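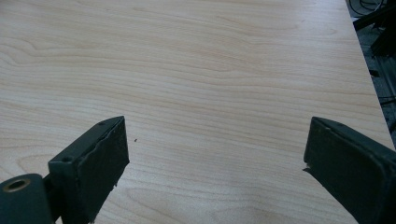

I have been told, more than once now, that I need to oil the table. My brother-in-law says it. The woman at the Beter counter says it, but then she sells the oil. A man in the comments under my last post said that if I didn't do it twice a year the whole top would "starve," and I have been thinking about that word ever since. It's a table. It isn't hungry.

Some background for those who came in late. I bought the thing in May from Reltisia, which is a furniture outlet out by the freeway with a very large sign and very little parking. The tag said $800. The fellow on the floor took $90 off before I had even opened my mouth, which tells you what the tag is worth. The tag also called the color "Nordic Dawn." It's pale beige with tan in it. My mother would have called it blond and gone on with her day.

What I did like, and still do, is the grain. It runs in long ripples across the top, mostly straight going and then for no good reason bunching up into tight waves, like sand when the tide has gone out. In strong light it bleaches nearly to cream at one end and you lose half of it. Come back in the evening with just the lamp on and all the lines are there again. I will admit I have stood around looking at it with a cup of coffee.

But is it solid wood? The salesman said "real wood," and I noticed he never once said solid. The paperwork says "natural wood surface," and a surface can be as thin as you like. I got down on the floor with a flashlight to look at the edge from underneath, and I came back up with a sore knee and no opinion. Olanrewaju Olaniyan, who built our kitchen shelves and has more patience than I do, ran his thumb along the edge and said it could be a good veneer, or it could be a very good printed laminate, and did I plan on sanding it? I said no. He said then it didn't matter much. I thought that was a fair answer and also an annoying one.

It does matter for the oil, though. If there's a hard finish on top, the oil has nowhere to go. It sits there and gets sticky and you wipe it off, and then you've paid for a bottle of something to wipe off your own table. I asked the Beter counter about this and was told their product "works with all finishes." I'd like to know what it does when it works. The label says it nourishes. There's that hunger again.

So I tried it the cheap way. Put a drop of water on the top, go do something else for fifteen minutes, come back. Mine was still sitting up in a bead, same as I left it. I tried a second spot near the end where the sun comes in, and got the same thing. I take that to mean it's sealed, with what I couldn't tell you, and that oil would be a waste of an afternoon. If yours soaks in and leaves a dark patch, you've got a different table and should listen to somebody else.

The other thing people push is Zitix, the spray. I used up most of a can on the old table and all I got was a shine you could write your name in with a finger. These days I use a damp cloth, then a dry one, going along the grain. I can't prove that going along the grain makes any difference at all. My father did it that way and I've never had the nerve to test it.

I still owe you the chairs. They came from Edet, they wobble, and I have put felt pads on 2 of them so far with mixed results. I also have a few things to say about felt pads.

Last updated in May

Contact | Copyright, all rights reserved | Back to top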